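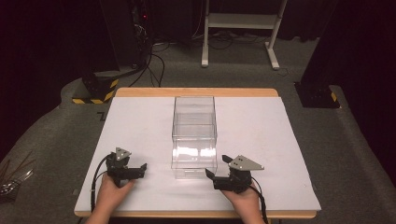
Clear box on the white board, December 16, 2021

Hi all,

Catching up on the list after a couple of weeks away, and I see the storage thread is still going. Good! I have opinions.

Somebody in the Dallumstead group wrote:

> I'm about to give up on shoeboxes for my buttons and thread. I never
> remember what's in which one and the labels fall off. Has anyone
> switched to clear plastic? My worry is that it scratches up and looks
> awful in a year, and also that it'll cost me a fortune to do the whole
> closet. I'd need 28 of them at least. Also, do you keep them on a
> shelf or on the work table?

I switched in November and I'm not going back. The one up top is the tall kind, see-through on all sides, and I like that I can tell what's inside from across the room without lifting a lid. Mine came from the Ternier store out by Isgate, in the housewares aisle, not the craft aisle (same sort of box, lower price, go figure). I bought 10 to start with and I'd suggest you do the same before you commit to a whole closet. You may find you want fewer big ones and more little ones. I sure did.

On scratches — yes, they scratch, mostly on the bottom from being dragged around on a shelf. Lift them and you'll be fine. For dust I use a damp microfiber cloth and a drop of dish soap. Please don't use paper towels, I ruined a nice one that way and it's been cloudy ever since. It now holds zippers, which don't care.

As for shelf or table, mine live on the shelf and come down one at a time. I put a big white board over my table and it's the best change I've made all year. Pins and dark thread show right up on it, and so does anything you drop. The only trouble is that clear plastic on white is hard to see under a strong light, with all the shine coming off the front. I've reached for a button and knocked on the wall of the box more than once. If your lamp moves, try it off to one side.

Labels: I gave up on the stick-on ones too. I cut a strip of index card and stand it up inside the box, facing out. When the contents change you just swap the card.

Does anybody know if the Lambert boxes stack with the Ternier ones? They look to be close in size but I don't want to drive over there with a tape measure if one of you has already tried it.

Back to sorting — I have 132 spools still in a grocery bag.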